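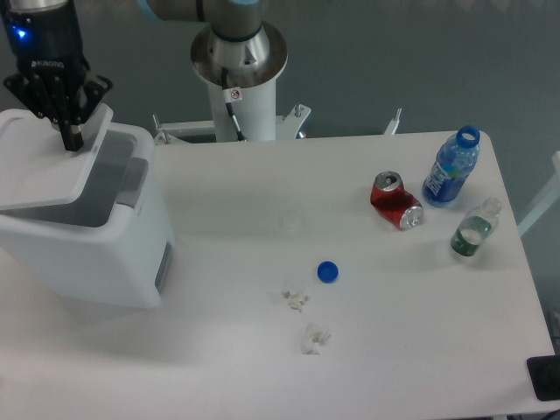 White bin with the lid open

Starting your first campaign in Gornden

Welcome to the marshes! Setting up a new knight is great fun, so take your time over it.

1. Choose New Campaign and pick an origin. Vávra exiles begin with 200 gold and a rusty pike (better than it sounds!).
2. Spend your 5 starting points. Stamina is lovely early on.
3. Walk to the shrine at Pudach and rest there to save.

Note: resting brings most enemies back, but never bosses. 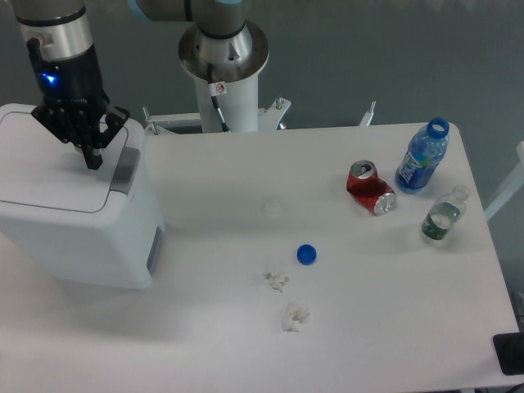 4. Cross the bridge to Gudton and speak to the ferryman. He'll take you over for 150 gold.

Caution: dying drops all your gold. Bank it at Gudton before you carry 1,000 or more.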